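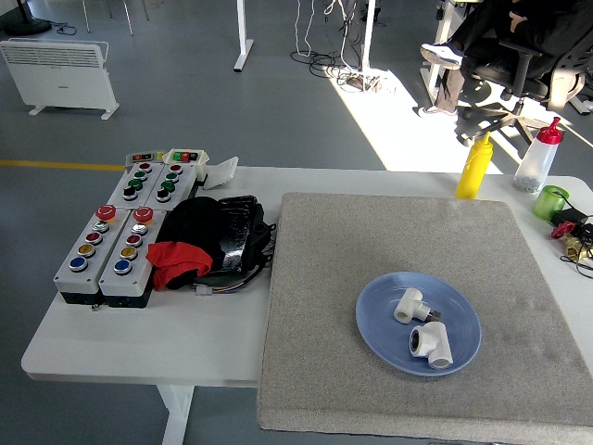
August 27, 2020

We have been in the house on Marras Street for one whole summer now, and I think I can finally say that I understand the water. I don't mean I can fix it, goodness no, but I know its moods. The pipe behind the bathroom wall knocks when the washing machine fills, and the kitchen tap gives a little cough first thing in the morning, and I have stopped leaping out of bed for either of them.

When we bought the place everybody asked about the roof and the furnace (both fine, touch wood) and I don't remember one person asking about the plumbing. The house is 94 years old. People have been adding to it all that time, each with their own ideas, and the line out to the garden must have been somebody's weekend project, because it wanders under the porch, comes up by the steps, changes its mind and goes back down again. I followed it on my hands and knees in June with a flashlight and came out with cobwebs in my hair and a great deal of respect for moles.

What I wanted was simple enough - a second tap at the far end, by the beans, so I could stop dragging the hose 60 feet across the grass and flattening the marigolds every evening. I went down to Zuller Hardware with a drawing on the back of an envelope, and the man at the counter studied it for so long that I started to apologize for it. Then he turned it the other way up and it made perfect sense to him. I came home with a paper bag of parts and a bill for 40 dollars, which seemed very fair until I went back the next morning for the things I had forgotten, and then again after lunch.

The digging was the best part, oddly enough. The soil here is soft and dark once you get past the first stubborn layer, and I found a blue marble, half a teacup and the lid of a Candava tobacco tin, all of which are now on the kitchen windowsill. I had planned on one afternoon and it took me most of a week, with long breaks for iced tea!

The beans have been wonderful, by the way. I've put up 30 jars already and there are more coming, so if you live anywhere near Hultent and own a saucepan, please come by. In September I want to get the garlic bed ready and drain the garden line before the first cold night, and I still have to find out where the shutoff is.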